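Bag-opening rig back up at Horville after gripper and cable rework
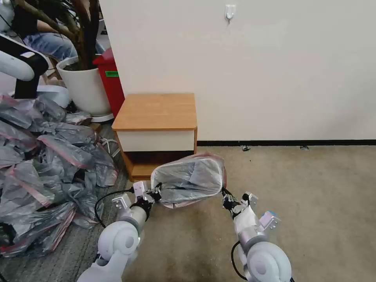

Tahmineh Zamani
Staff writer, automation and trades

Fri 24 April

The two-armed bag handler at Kidow's Horville workshop is running again after a week of stop-start repairs, most of them to the grippers and the cables behind them.

Job is simple enough on paper. Pick a grey plastic bag off the heap, get a finger in each corner, pull the mouth open and hold it there. The film is thin and see-through and it creases if you look at it. Get the two grips uneven and the opening folds shut.

That had been happening since January, according to maintenance tech Alper Güneş. First a few misses a shift, then a lot of them. The log for the fortnight before the shutdown shows 515 attempts and 110 dropped corners, nearly all on the left.

"Everyone blamed the bags," Güneş said. "New batch, slippery, whatever. I swapped back to the old batch and it dropped those too."

He found two faults. Finger pads on the left gripper had glazed over, so the tips were closing fine and the film was sliding out anyway. And the cable on that side had been tied too short at the last service. With the arm reaching out it went tight and tugged the wrist a touch, enough to lose a corner.

Pads are new on both sides. The left cable now has a proper loop of slack in it, with the tie moved back down the arm. Güneş says the loop looks untidy and he has had two people offer to tidy it for him. He would like it left alone.

Right arm got less attention. Bracket screws on the gripper were taken out, cleaned and put back with fresh threadlocker, and the white covering at the wrist stays on for now. A replacement sleeve is on order from Yazdani, no delivery date yet.

After the mechanical work came re-zeroing. Both grippers closed on a test strip, then opened, then closed again until the left and right readings agreed. That took most of an arvo. The software side, supplied by Plemidico, was not touched apart from the grip force, which came down a notch on the left becuase the new pads bite harder.

Test run was 400 bags. Güneş would not give a final number before the supervisor had signed it off but said he was "not unhappy". A couple of bags came up stuck together, an old problem, and he does not count those against the grippers.

New routine from Monday: pads wiped at the start of each shift with a dry cloth — no solvent, it wrecks the surface — and checked for shine under a torch. Cables get looked at with the arms at full reach, not parked. Pads to be changed in pairs from here on, even if only one side looks worn.

Anyone working near the rig is asked to keep the bag pile back from the left arm, where it tends to creep in under the cable. Spare pads are in the top drawer at the maintenace bench, two sets. Sign the sheet if you take one.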